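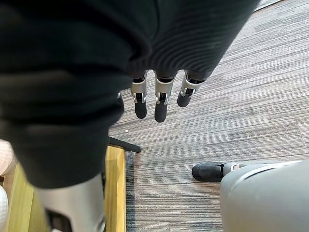 Fig. 1. Charcoal knit sleeve with ribbed cuff, worn over a robotic hand.

Pricing the Second Collection: Adum Knitwear
Signe Sandberg and Shewit Gebremichael, Fashion Business, final report

Adum is a two-person label that sold out its first run of cardigans and concluded, as labels do, that it should make a great many more. Our project asked what the second collection ought to cost. The owners had a figure in mind already and were hoping we would arrive at it.

We surveyed 574 shoppers through the Zudcombe mailing list in May. Most said they would pay extra for heavier yarn. Asked how much extra, they became vague, and several changed the subject to shipping.

Production quotes came from two mills. Alemayehu wanted a minimum order of 3000 pieces, a number that made Iara Mansilla, our contact at Adum, put her coffee down. Oten would knit up to 60 per style but charged more for each one and took longer to answer email.

We recommended Oten, a shorter size range and one price for all cardigans. The owners took the first two suggestions and are still thinking about the third - they have a fondness for prices ending in seven.

Our main weakness is the sample. People who sign up for a knitwear mailing list like knitwear. Gordon Boychuk, our supervisor, noted this in the margin of both drafts, the second time in capitals.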